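Fruit for the Window
by the author of the Comatley stories
20th May

The shop in Arircombe had a window 2 metres wide, and my aunt had always put fruit in it. It wasn't for eating. She bought the first banana from a traveller for Goossens, who sold display goods out of a suitcase, and after that she couldn't stop. By December she had a drawer full.

When she died the shop came to me, with 222 jars of buttons and a letter from the bank about 3,000 pounds. I put the letter under the till. Then I got the fruit out and began on the basket, as she would have done.

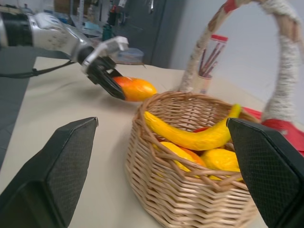

She had rules. The banana went across the top, from one side to the other, with its tip turned up. Lemons went under it. Anything red was tucked low down, where people had to look for it. I had watched her do it every spring and had never once been asked to help.

It took me 45 minutes. I moved the lemons and moved them back. A woman came in for elastic and stood waiting with her purse open.

"The peach is wrong," she said.

"It isn't in yet."

"She never put it in. She left it out on its own, so you'd think it had rolled."

I hadn't known that. I had looked at that window for most of my life – on the way to school, on the way to the bus for Iltau – and I had always thought the peach had rolled. I used to worry that it would go off the edge.

I took the banana out as well, to see how it looked without. Then I put the peach down on the table by itself. 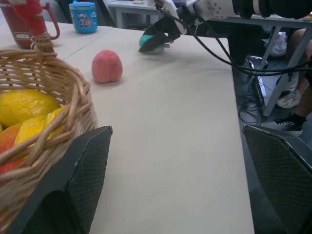 The peach, a little way from the basket.

The woman paid for her elastic and went out. She stopped on the pavement and looked in for a while, then she bent down and looked again from lower, about the height of a child.

I got the letter out from under the till and opened it.

Last updated: spelling of Comatley corrected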